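Skaltport Community Tool Library
Progress report to the Ramalho Fund, second reporting period

1. Where things stand

The tool library is open, the roof is on, and we have spent most of your money on the things we said we would spend it on. The exception is the shelving, which is dealt with in section 4 and which we would ask you to read sitting down.

We now have 595 members. The application predicted 400, a figure arrived at late at night by dividing the population of Skaltport by a number that felt modest. We are pleased to have been wrong in this direction and would like it remembered when we get to the parts where we were wrong in the other one.

Borrowing is heaviest on Saturday between opening and 10 am, when everyone who has decided to fix the fence arrives to fix the fence. By 10.15 there are no post-hole diggers left and a certain amount of feeling in the queue. We have bought a second digger. There are still none left by 10.15.

2. Loans and returns

The most borrowed item is the pressure washer, followed by the tile cutter and the long ladder. The least borrowed is the lathe chuck set, donated with great ceremony and so far taken out once, by the person who donated it.

Returns have been better than feared. Late items are mostly a day or two late and come back with an apology and sometimes a zucchini. At the close of the period 19 items were overdue by more than a month. Most are hand tools, one is a cement mixer, and we would have thought a cement mixer was difficult to forget about. Letters have gone out.

Cleaning remains a sore point. The loan agreement says tools come back in the condition they left in, and members read this with a generous eye. We have rewritten the sentence in larger type and moved it to the top of the page. A small cleaning charge starts in February.

3. Software

The catalogue moved from a spreadsheet to Gruno over the winter. Gruno does everything the spreadsheet did, plus reminders, plus a colour scheme that can't be changed. Moving the records took three weekends, largely due to our having listed the same orbital sander under four spellings. Members can now reserve online, and a fair number do. The rest ring up and ask us to do it for them while they wait.

The reminder emails were set to the wrong time zone for the first fortnight and went out at 3 am. This has been fixed. Two members have told us they rather miss them.

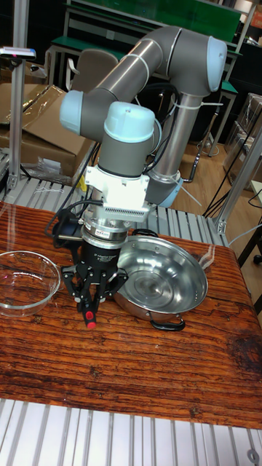
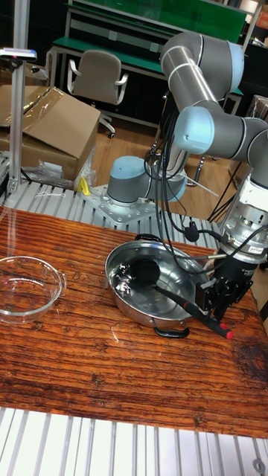 4. Shelving

The budget had a line for heavy-duty shelving from Vumurex, to be delivered in the first month of the period. It was delivered in the fourth. The uprights came first, without beams. Then came beams, for a different range of uprights. Vumurex were courteous throughout and sent a catalogue.

The correct beams are now up along the north and east walls and carry the weight they should. The west wall is waiting on brackets. Until they arrive the garden tools are living in wheelie bins, sorted by length, and it works well enough that there is talk of leaving them there. We would not want this to affect the shelving line.

5. Workshops

We promised a repair evening every month and have held one every month, apart from the month of the roof. The sharpening night filled its 40 places in a day and we turned people away, a new experience for us. Basic plumbing did nearly as well. "Introduction to Upholstery" drew a small crowd of very committed people who have since formed their own group and borrowed all the staple guns.

6. Money

We are slightly under on wages, over on insurance and well over on padlocks. The insurance went up when the broker learned about the chainsaws - we had mentioned the chainsaws, but apparently not on the right form. We ask to move the wages underspend across to cover it. A full statement is attached.

7. Next period

Finish the west wall. Run sharpening twice. Sort out a second key-holder so that opening does not depend on one person's back. Get a firm quote for the ramp, where the two we have so far differ by enough to buy another pressure washer.

And recover the cement mixer, which we believe to be somewhere on the hill road.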